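Clultonel Table Set: Steamer and Buns

README

Last edited Sat 29 March by Imani Pruitt

What this is

Clultonel is a collection of small table activities, each built from ordinary kitchen and dining things. This folder covers the steamer activity: buns, a steamer basket with its lid, and a plate. It is the second food activity in the collection, after the fruit bowl, and it uses the same table and cloth.

The notes are for people who label or sort the pictures, and for anyone who wants to lay the table the same way somewhere else. The fruit bowl and the tea tray have their own README files. Read those separately, as the object names are not shared between folders.

Folder contents

pictures/ – all pictures for this activity, numbered in the order they were taken
labels.csv – one line per picture
objects.txt – the object names used in labels.csv
layout.txt – starting positions, in words
changes.txt – corrections made after the first release in February

The activity

The activity is moving buns between the steamer and the plate. A session can run in either direction, and the direction column in labels.csv says which. The lid belongs to the activity even when it is just lying on the table, so it always gets a label.

Objects

steamer – Round bamboo basket with a yellow plastic rim. The floor is made of parallel slats with gaps between them. Label the basket as one object, floor and rim together.

lid – Round, woven bamboo on top, with the same yellow plastic at the rim and a yellow spoked brace across the weave. Label it as lid whether it is on the basket or on the table. If you are working from a small preview, look for the spokes. The steamer floor has slats, and mixing up the two was the most common error in the first release.

bun_beige – Pale beige, matte, with a slight texture to the surface.

bun_yellow – Yellow and smooth. It is close in color to the plastic rim, so zoom in before drawing an outline where the two meet.

plate – White, square, ceramic, with slightly raised edges. The edges catch the light. Follow the outside of the edge and ignore the bright line.

cloth – Green with a grid of thin white lines. It is background and gets no label of its own.

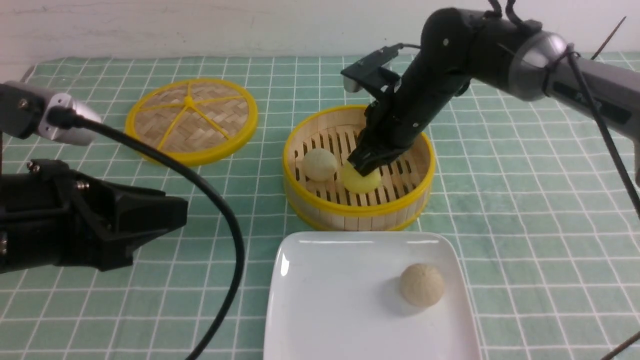 Layout

The steamer goes on the cloth with enough clear space to set the lid beside it. The plate goes on the near side. Lay the cloth so that its lines run more or less with the table edge. The lines bend wherever the fabric does, and they should not be used for measuring. An early version of layout.txt gave positions in grid squares and has been withdrawn.

The buns start on the slats in the sessions that go from steamer to plate. In the other direction they start on the plate.

Labels

Each line in labels.csv has 4 fields: picture number, direction, objects present, and comment. Objects present is a list of names from objects.txt separated by spaces. The comment field may be blank.

An object counts as present if any part of it shows. A bun that is partly covered is still listed, with "covered" in the comment field. Draw the outline around the part that shows and do not guess at the rest. The plate is handled the same way when it runs past the bottom of a picture.

Do not use the words dumpling, roll or bread in the comment field. The first release had all of them, and it took Imani almost 3 days to change them back to bun.

Known problems

Glare on the plate edge throws off automatic outlining. Check those outlines by hand.

Labels made with the older Pluseo tool stored the lid and steamer under a single name. They have been split, but 9 lines still carry the old name and are listed in changes.txt.

The gaps between the slats are sometimes outlined as separate objects. Delete these when you find them.

Related folders

Iretti – fruit bowl
Baptiste – tea tray

Corrections go to Imani Pruitt. Give the picture number and the field that needs changing.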